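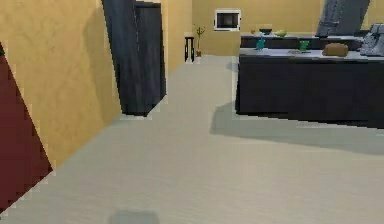 Progress Report: Plerkisbridge Kitchen and Home Energy Program
Second reporting period
Submitted November 19, 2009

Work during this period went mostly to home visits and follow-up on the visits made in the spring. We are on schedule with the visits, behind on the draft-sealing work, and slightly under budget. Details are below, in the order the grant agreement asks for them.

Home visits

We visited 23 households in Plerkisbridge, all of them in the older streets between the river and the rail yard. Most are rented. Each visit takes a morning or an afternoon and covers the kitchen first, then windows and doors, then the water heater. At the end the household gets a one-page sheet with the steps we recommend and what each one costs.

The kitchen part of the visit has grown longer than we planned. People want to talk about their refrigerators. In many homes the refrigerator is old, the door seal is worn, and it stands right beside the stove. Where there was room to move it, we helped move it. Where the seal could be replaced, we ordered one. Replacement seals for the older models have been slow to arrive, and two households are still waiting.

Two visits were canceled on the day and have not been rebooked. We will try both households once more before the end of the year.

Draft sealing

This is the part of the program that is late. The plan called for sealing work to be finished in 17 homes before the cold weather. We lost most of October to a problem with the foam strip supplied by Nerko. The first delivery was the wrong width for the wood-frame windows that make up most of the job, and the strip would not compress far enough for the sash to lock. Nerko took the delivery back without charge and sent the narrower strip, but it came three weeks later than we needed it.

The crew used the time to do door sweeps and attic hatches, so the weeks were not lost entirely. Window work has now started again. We expect to finish the remaining homes by the end of January, weather allowing. Caulk does not set well in the cold, and on the coldest days we will do indoor work only.

Landlords

Getting written permission from landlords is still the slowest step. The new permission form is one page instead of four and seems to help. The larger property owners now return it within a week or so. Owners with a single house take longer, often because the address we have for them is out of date. We have started asking tenants where they mail the rent, which works better than the county list.

One owner on Kurska Street refused permission for any work on the windows but agreed to door sweeps. We accepted that.

Evening sessions

We held 2 evening sessions, both in the library meeting room. The first was on reading a utility bill and the second on winter heating. Turnout was better at the first. The second fell on the same night as a school concert, and we should have checked the calendar. Handouts from both sessions are available at the library desk, in English and Spanish.

Several people asked for a session on space heaters and extension cords. We would like to add one in the next period and can cover it from the existing outreach line.

Data and record keeping

Visit records have been moved from paper to the Won database. Entering the spring visits took longer than expected — the paper forms had been changed partway through the season, and some answers had no matching field. Those records are now complete except for meter readings, which we are collecting again by phone.

We do not yet have enough winter bills to report savings. The first useful comparison will be in the next report.

Budget

Spending is below plan, mainly because of the delayed window work. We expect that to even out once the crew is back at full hours. One item was not in the original budget: $503 for a replacement blower door fan belt and calibration. We paid for it from the equipment line and are asking for approval to leave it there.

Next period

Finish the window work. Complete the remaining home visits on the east side of the rail yard. Hold the space heater session if approved. Collect winter bills from all households that signed a release form, and send reminders to those that have not.

We also ask that the due date for the next report be moved back by two weeks, so that the February bills can be included.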